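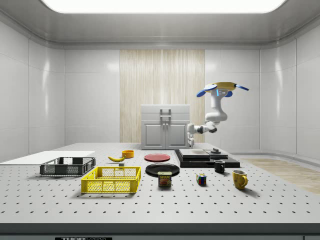

## 1. Scene randomization in the tabletop simulator

Present: Raphaël Hoarau (chair), Dayana Ocampo, Bernadette Lacroix, Thibault Rolland (minutes). Apologies: Albane Riviere.

Notes from the last meeting accepted with one fix. The seed list is kept by Dayana, not Thibault.

Dayana reported on the first full batch. The generator produced 700 layouts from the same set of objects: plates, bowl, mugs, crates, banana, small gray cube, puzzle cube and SPAM can. The arm, room and cabinet models are the same in every layout. Object positions and the viewpoint are drawn fresh each time.

Of those layouts, 149 were thrown out by the overlap check before any policy was run. Bernadette thought this was too many. She looked through the rejects on Tuesday and found a lot of them were dropped for plates touching at the rim, which the physics engine handles fine. The check uses bounding boxes and treats a round plate as a square.

Raphaël asked whether stacking should count as overlap at all. A bowl on a plate is a layout we want to keep, and the current rule only lets it through if the generator placed it there on purpose. Agreed that the rule should test for penetration between meshes and ignore plain contact.

Thibault noted that the slower test will add to generation time. Accepted. Generation runs overnight on the Nelwood machine anyway.

**Action:** Dayana to replace the bounding box test and rerun with the same seeds.

## 2. Viewpoint results

Bernadette compared the policy trained on a fixed viewpoint with the one trained on random viewpoints. Both were given the same pick task, "put the banana in the yellow crate," with 2 retries allowed per layout.

The fixed-view policy does well when the crates are on the side it was trained on and poorly when the view is swapped to the other side of the table. It tends to reach toward the place where the crate used to appear in the view. The random-view policy is a little worse on the trained side and much steadier across the rest. Bernadette does not want to quote rates until the rerun is done, and Raphaël agreed that none should go into the August draft before then.

Dayana asked about color. Bernadette has seen the random-view policy pick the yellow mug when told "yellow crate," mainly in layouts where the mug is closer to the gripper. She has not checked whether this comes from the language side or the vision side. Thibault suggested running the same layouts with the mug color changed and nothing else touched.

**Action:** Bernadette to run the mug color test.

**Action:** Thibault to write the config for it and put it in the Ekpo repository.

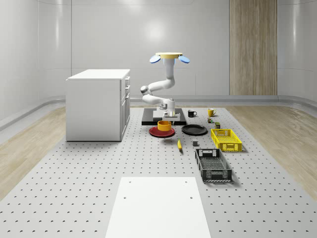

*Simulation and Manipulation Group, Pisamholm Robotics Department*

## 3. Lighting and wall reflections

The glossy wall panels give soft reflections, and these shift with the viewpoint. Raphaël is worried the policy may be using them as a cue for where it is in the room. Dayana said a matte version of the walls is a small change to the material file. Agreed to render a matte set alongside the current one and compare. No change to the default room for now.

## 4. Bornamero

They have asked for the layout files and the scoring script. Raphaël is happy to send both after the rerun. Albane had sent a note asking that the object licenses be checked first. Left open until she is back.

## 5. Other business

Thibault asked that everyone stop editing the shared seed file by hand. Two runs last month could not be repeated for this reason. Changes go through Dayana from now on.

Next meeting at the usual time, same room.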